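Plindine

Plindine is the name given to a Roman roadside settlement and its surrounding farmland, known from excavation and from a single inscribed milestone. It stood beside a military road at the crossing of a small river, now called the Mellum. The site was occupied from the late first century AD until the early fifth century, with one long gap.

Origin and name

The settlement began as a camp for soldiers building the road. No fort followed. Once the army moved on, traders and families stayed at the crossing, and timber houses went up along both sides of the road. The name appears in shortened form on the milestone, which was set up in AD 219 and found in a farmyard wall, where it had been reused as a gatepost. Older books give the name as Plindina. The present spelling follows the reading by Bent Kragh, who argued that the last letter on the stone is a damaged E.

Layout

The road ran straight through the settlement from east to west. Most buildings were long and narrow, with the short side facing the street. The front room was used as a shop or workshop and the family lived behind it. Yards at the back held wells, ovens and rubbish pits. A larger stone building near the river had heated floors in two rooms and is usually taken to be an inn for official travelers, although no inscription confirms this.

There was no wall. A ditch on the north side was once thought to be a defense, but it is shallow and drains toward the river.

Economy

Plindine lived mainly from the road. Smiths repaired wagons and shod animals, and a pottery on the western edge made cooking pots and storage jars in a coarse gray ware. Kiln waste from this pottery fills several of the pits.
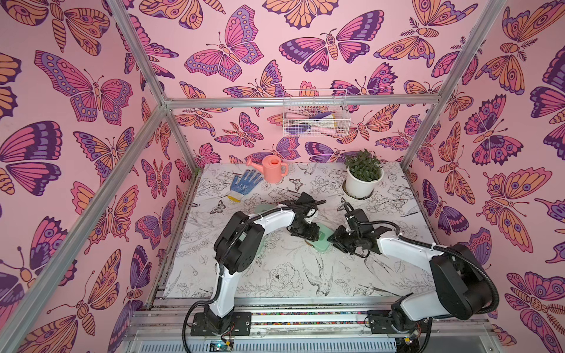 The gray ware did not travel far. Sherds have been found at farms up to 20 miles away, mostly along the river, and very few south of the hills. Finer tableware came from Gaul in the second century and from workshops within the province after that. Wheat and barley were grown on the higher ground, and cattle bones with butchery marks are common in the yards.

Coins from the site number 219, not counting the hoard described below. Most are low-value bronze pieces of the kind used in everyday trade.

The Haddad hoard

The hoard is named after the owner of the field in which it was found. It consisted of 3000 small bronze coins in a gray ware jar, buried below the floor of a house. The latest coins date from the 270s, a time when many hoards were hidden in the western provinces. The house burned at some point after the burial and was not rebuilt.

Abandonment and later use

Much of the settlement was empty for 90 years after the fire. A smaller group of houses was then built near the crossing, partly with stone taken from the inn. These were occupied until the early fifth century. The bridge seems to have lasted longer than the houses, and a medieval charter refers to "the old piers" at a place called Gimuda, a short way downstream. Whether Gimuda was a separate village or a later name for the same ground is disputed.

Excavation

The first trenches were dug by a local clergyman, who kept few notes and sold most of the finds. Kragh's later excavations covered the inn and part of the street. The western pottery has been only partly explored, and the cemetery has not been located.

See also: Roman roads; Milestones; Coin hoards

Contact | Copyright and terms of use | Back to top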